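Foro > Juegos de palabras y pasatiempos > Hilo: ¿Alguien juega a Lurnum en español? Duda con las rachas y las tildes

tecla_rota
Hola a todos. Pregunta rápida que estoy en el curro. Llevo dos meses con Lurnum (la versión en español, el de las siete letras en rombo) y hoy me ha dado por mala CANTÓ pero me acepta CANTO. Vale, no distingue tildes, hasta ahí bien. Pero luego me rechaza PINGUINO y me pide la diéresis?? Es un fallo o es que la lista va así. Y de paso, perdí la racha anoche jugando a las 23:50, eso tampoco lo entiendo.

Semifusa
Lo de la racha es el huso horario. El día cambia cuando cambia en el servidor y no en tu casa. Mira en ajustes, abajo del todo, pone "hora del tablero".

tecla_rota
Lo he mirado y me sale en blanco. Ni hora ni nada.

mofeta77
en blanco = no tienes cuenta hecha, juegas como invitado. Las rachas de invitado se guardan en el navegador y a veces se van al garete. Hazte cuenta y ya.

Semifusa
Eso no es así, yo estuve meses de invitada y me contaba bien. Lo que pasa es que en marzo cambiaron algo. Desde entonces hay gente que pierde el día si empieza antes de medianoche y acaba después.

mofeta77
pues a mi nunca me ha pasado

Semifusa
Enhorabuena.

abuelo_del_anagrama
A ver, lo de la diéresis. La lista en español no la hicieron los de Lurnum, la sacaron de Zunus cuando cerró. Zunus trataba la Ü como letra aparte, igual que la Ñ. Por eso PINGÜINO sí y PINGUINO no. Y CIGÜEÑA igual. No es un fallo, es herencia. Las tildes en cambio las quitaban todas antes de cargar la lista.

tecla_rota
Ah vale. O sea que en el teclado de pantalla hay que dejar pulsada la U, no?

abuelo_del_anagrama
Eso es. En el móvil mantienes. En el ordenador depende del teclado, a mí me va con el de toda la vida.

Nerea_lp
Perdón que me meta, de dónde sale que la lista es de Zunus? Lo he leído ya en tres sitios y siempre es "dicen que". En la página de Lurnum no pone nada.

abuelo_del_anagrama
Lo contó Linnea Eide en el boletín, cuando todavía sacaban boletín. Era la que llevaba los idiomas. Lo tengo guardado por algún lado, si lo encuentro lo pego.

Nerea_lp
Estaría bien. No es por fastidiar, es que luego se repite y se repite.

mofeta77
qué más da de donde salga si funciona mal igual. Ayer me tragó XENON y me rechazó YUYO. YUYO!! en media América se dice yuyo

Semifusa
Ahí te doy la razón. La lista es muy de aquí. Mi cuñada juega desde Rosario y se desespera.

pampero_uy
Confirmo desde Montevideo. YUYO no, CHURRASCO sí pero no cabe casi nunca, GURÍ no. Mandé un formulario con 210 palabras hace una eternidad y me contestaron con un mensaje automático. En inglés encima.

tecla_rota
210?? madre mía

pampero_uy
Las fui apuntando en una libreta. Si a alguien le sirve la paso en limpio.

abuelo_del_anagrama
Pásala por favor. Y si puedes marca cuáles están en el diccionario y cuáles no, que al formulario le hacen más caso si va con eso.

Nerea_lp
Le hacen caso? A mí no me han contestado nunca

abuelo_del_anagrama
A mí me aceptaron dos. REGUERO y otra que ahora no me acuerdo.

mofeta77
dos palabras en toda la vida, un exitazo

rombo_azul
Buenas, leo el hilo desde hace rato. Para lo de la racha: si escribes a soporte con el número de tablero te la restauran. A mí me devolvieron una. Tarda eso sí. El número de tablero está arriba a la derecha cuando lo abres, el mío de hoy es el 1,315 (lo ponen con coma, a la inglesa, aunque lo tengas en español).

tecla_rota
Voy a probar. Gracias rombo. Pongo el tablero de anoche o el de hoy?

rombo_azul
El del día que perdiste. Y di si lo terminaste o no.

Semifusa
Yo escribí y me dijeron que no podían comprobarlo. Será según quién te toque.

rombo_azul
Puede ser. A mí me firmó un tal Brock Fehr, muy majo. Pide por él jaja

Nerea_lp
Alguien ha probado Clalside? Me lo recomendaron como alternativa, que tiene modo americano y modo español por separado.

pampero_uy
Sí. El modo americano está mejor de palabras pero el juego es más soso, no hay rombo, es una fila y punto. Y publicidad cada partida.

mofeta77
Clalside es infumable. Te cobra por las pistas

Nerea_lp
Lurnum también cobra por las pistas

mofeta77
pero te da una gratis al dia

Semifusa
Dos si tienes cuenta. Que por cierto, no decías que tenías?

mofeta77
ya, bueno, dos, no las uso

abuelo_del_anagrama
He encontrado el boletín. No es el completo, es lo que se copió en su día un conocido a su web y lo guardé. Pego tal cual, así Nerea se queda tranquila. 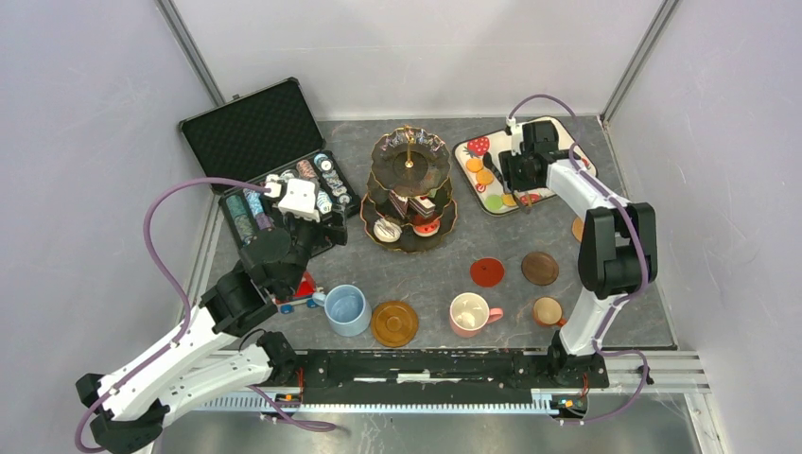
Bergen, marzo

Novedades del tablero. Esta temporada entra el español con una lista de partida heredada de Zunus, que sus autores nos cedieron antes del cierre. Hemos suprimido las tildes para que se pueda jugar con cualquier teclado. La Ñ y la Ü se conservan como letras propias. Sabemos que faltan americanismos y que sobran cultismos, los iremos revisando con los envíos de los jugadores. Los plurales de las letras del abecedario quedan fuera, también los nombres propios. Gracias a Semeniuk por el repaso de conjugaciones, que era lo más pesado.
Linnea Eide, idiomas

Nerea_lp
Pues retiro lo dicho. Gracias por buscarlo!

pampero_uy
"los iremos revisando con los envíos". Ja. Sigo esperando.

Semifusa
Semeniuk es el usuario que hacía los tableros difíciles de los domingos?? o es otro

abuelo_del_anagrama
Otro. Semeniuk es la empresita que hace conjugadores, la web esa verde. El de los tableros firmaba parecido, por eso se confunde la gente.

mofeta77
pues el repaso de conjugaciones se lo podian haber currado mas, ASGO no entra

abuelo_del_anagrama
ASGO entra. Lo metí la semana pasada.

mofeta77
a mi no me entró

rombo_azul
Mínimo son cinco letras, mofeta. ASGO tiene cuatro.

abuelo_del_anagrama
Cierto, lo mío fue ASGAMOS. Perdón, memoria de pez.

mofeta77
y entonces YUYO tampoco, no?

pampero_uy
Uy. Pues no. Tampoco GURÍ. Tengo que repasar la libreta entera, me parece que la mitad son de cuatro.

Semifusa
YUYOS sí debería entrar entonces. Que alguien lo pruebe cuando salga la Y.

tecla_rota
Actualizo lo mío. Me han contestado de soporte, que lo miran, que mande captura del tablero. No tengo captura claro, quién hace captura. Les he dicho la hora y ya veremos. Lo de la U mantenida funciona, he metido CIGÜEÑA de prueba y dentro.

rombo_azul
Te ha firmado Fehr?

tecla_rota
No pone nombre. Solo "el equipo".

rombo_azul
Uf. Insiste.

pampero_uy
Dejo la lista limpia en otro hilo cuando la tenga, en el subforo de diccionarios, para no ensuciar este. Solo de cinco letras para arriba.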